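Diary: two arms, one planner, not enough sleep
4 minute read

September, late. Writing this in one go before I lose it. 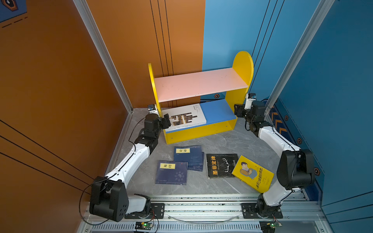
So the planner. Spent the whole morning convinced the Walliteck update had broken the timing again and it hadn't, it was me, my own config, a units mixup between the left and right arm files. Left was reading its joint speed limits in degrees, right in radians. No wonder one side crept along like it was carrying soup. Fixed by lunch. Felt stupid till about two, then felt fine.

Afternoon was shelf work. The bookshelf is a nasty little problem for a planner, much nastier than it looks. Gripper has to get in between the two tiers without the wrist clipping the upper one, and the wrist is fat once you count the camera on top. My collision model had the camera missing completely! It's been missing since I rebuilt the models in Plamthorpe, so every path through that gap has been luck. Added it as a plain box with a bit of padding. Straight away half the approaches that used to pass now fail, and I suppose I should be pleased.

Numbers before I forget. 3000 planning queries in the overnight batch, old model, all lower shelf targets. Reran the lot with the camera box in. 291 came back with no path at all. Went through the first few by hand and they're nearly all the same thing, the sampler picks an elbow-high start and can't get the wrist level in time. Tried seeding it with an elbow-out pose instead. Better. Didn't rerun the whole batch, will do it tonight if the machine isn't hogged.

Perception is a seperate headache. Books on the floor overlap, and the segmenter keeps gluing two dark blue covers into one big book with a grasp point right on the join. Useless. The pale shelf one it finds every time, white on blue, easy. The yellow one it finds but gets the angle wrong, I think because it locks on to the cartoon and not the outline. Must check that properly and not just believe it becuase I like the theory.

What I want is for the segmenter to say "not sure" and hand the planner both guesses. Krajewska branch sort of does this. It passes a list of masks with scores, and the planner takes the top one and throws the rest away, so we do the hard bit and then bin it. Wrote a small patch so it keeps the top two and only commits if the grasps agree within 5 mm. If they don't agree it should move the wrist and look again. The look again part is a stub that prints a message. Tomorrow.

Also logging. The log viewer in Tallisska still puts the two arms on different clocks and I lost a good hour to a "collision" that was one arm drawn 35 ms behind itself. Put a shared stamp on both streams at the driver, four lines of code, should've been done in spring. The viewer ignores it, of course, so now there's a second patch for the viewer. I said I wouldn't touch the viewer.

Things I keep going round on: do both arms need to plan together for this? At the moment each one plans alone and treats the other as a lump that doesn't move. Fine when the right one is parked. Not fine when both want the middle of the floor. Joint planning is slow and I don't trust it yet. Could just have a lock on the middle zone, one arm in at a time, dull but I'd understand it when it breaks. Leaning towards the lock. Will hate myself in a month when somebody wants a two-handed lift.

For tomorrow
- full rerun with the elbow-out seed
- look-again move, a real one
- check the yellow cover angle against the outline only
- lock on the middle zone, first go
- put the units in the config file names, IN the names, so I can't do this again

Kettle's on. Batch has started, the fans have gone up. Going to eat something and check the first results at nine, then bed whatever they say.

Recent entries
Why the gripper closes twice
Camera calibration, third attempt
Moving the drivers over to Walliteck
Plamthorpe notes: rebuilding the collision models
Small complaints about the Tallisska viewer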